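Cisside Photo Tools: progress report to the Nollbridge Small Business Fund, July 2019

Dear Inmaculada and everyone at the Fund,

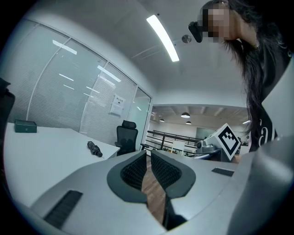
It's been a busy winter and I'm glad to say we have plenty to tell you. When I last wrote, in June, the caption and border add-on was only half finished and Katsuhiko was still tearing his hair out over the way it handled very large files. He has since rewritten that part from scratch (his second go at it, bless him) and it now runs through a folder of 900 photos without a hiccup, even on Saron's elderly laptop.

The borders themselves are looking lovely. Welington has drawn 8 sets so far, from plain white mats to a deckled edge I've grown very fond of, and each one can be changed for colour and width. We did drop the film-strip set. It looked heavy on portraits and our testers in Alano kept switching it off, so his time went into better lettering for the captions instead.

On money, we've spent roughly $2000 of this instalment, nearly all of it on font licences and the code-signing certificate. The licences cost more than we'd budgeted, and I've moved the difference across from printing, as you kindly said we could.

Two things are still behind. The help pages need another good read, and the Portuguese version is waiting on Welington's cousin in Bragança, who is checking the menus for us in her evenings. Saron thinks both will be done before the next instalment falls due, and I'd like to send you a copy to play with before then. Please let me know whether the office computers are Mac or Windows!

With many thanks and warm wishes,
Oisín Mulcahy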